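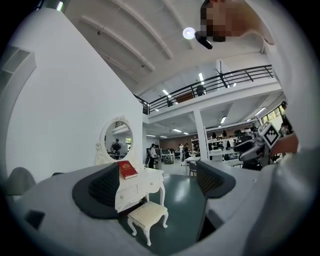
A miniature white vanity table with oval mirror and matching stool. A small red book lies on the tabletop.

Miniature vanity table

A miniature vanity table is a scaled-down dressing table made for a dollhouse, a room box or a display shelf. It usually consists of a table with drawers, a mirror fixed to the back, and a stool. It is among the most commonly collected pieces of miniature bedroom furniture, and one of the least likely to have anyone sitting at it.

Terms

Collectors use "vanity," "dressing table" and "dresser with mirror" loosely and correct one another on all three. In general, a vanity has open space beneath the top for the knees of its owner, while a dresser has drawers down to the floor. The distinction is kept up even in houses whose owners have knees that do not bend.

A vanity sold together with its stool is called a set. A vanity sold without its stool is called "complete" by the seller and something else by the buyer.

Design

Most miniature vanities copy full-size furniture in a style that sellers label French. The usual features are curved cabriole legs, carved or molded ornament, and an oval mirror in a scrolled frame, often with a crest at the top. White is a common finish. It suits the style and covers filler, glue and second thoughts about the choice of wood.

Drawers may be arranged in one row or two. On cheaper pieces they are only grooves with knobs attached, a fact generally discovered by pulling. On better pieces they open, and will hold a bead, a folded scrap of ribbon, or a replacement knob for the drawer next to it.

The stool normally repeats the legs of the table and has a padded seat in cream, pink or pale blue. Seat pads are made from thin fabric stretched over card and a little batting. Too much batting produces a seat resembling a dinner roll, and repairers see a good many of these.

Mirrors

Early and homemade pieces used polished metal or foil. Later ones use thin glass or mirrored plastic sheet. Glass gives a clearer reflection and adds weight at the back, so a tall mirror on a light table can pull the whole piece over. Some makers tuck a strip of lead under the rear of the top to make up for narrow legs.

A working mirror has one well-known drawback - it reflects the full-size world. A photograph of a carefully arranged bedroom will often include its owner in the glass, several stories tall by the standards of the room. Tilting the mirror down slightly helps, although it then shows the floor, and the floor has to be finished properly.

Scale

The main scale for dollhouse furniture is 1:12, in which one inch stands for one foot. Fashion doll furniture is made larger, at or near 1:6, and is rarely marked. The two should not be mixed in one room. A fashion doll's vanity in a 1:12 bedroom looks like a public monument.

Accessories suffer from the same trouble. Books, combs and perfume bottles are sold separately and made to whatever size the molds came in. A book with a gold-decorated cover may be perfectly convincing on a shelf and become an atlas once it is placed beside a hairbrush.

Makers

The Fagerlund workshop produced painted bedroom sets in 1:12 for 26 years and is remembered for drawers that opened and stools that rocked. Its early catalog listed 4 vanities, 2 of which differed only in the knobs. Both knobs have their supporters.

Hisau sold plastic sets in cartons with a clear window. The mirrors were mounted with a single peg, and loose ones turn up regularly in mixed lots, where they are bought as wall mirrors by people who are quite happy with them. The Drirnano kit, still found unbuilt, contains 55 parts and an instruction sheet that goes directly from the legs to the finished table.

Care and repair

Dust collects in carved ornament and is removed with a soft, dry paintbrush. Water should be kept away from painted wood and from any mirror with a paper backing. White finishes yellow in sunlight, and since the side facing the window goes first, a vanity turned to even up the color will eventually be yellow all over.

Legs are the usual point of failure. A broken cabriole leg can be glued and pinned with fine wire, provided the foot has been found. The Flasotska collectors' newsletter ran a column of lost-part requests every May, after spring cleaning. Stool legs led the list - followed by drawer knobs, which were mostly in the vacuum cleaner.

See also

Dollhouse furniture
Room box
Cabriole leg
Footstool (miniature)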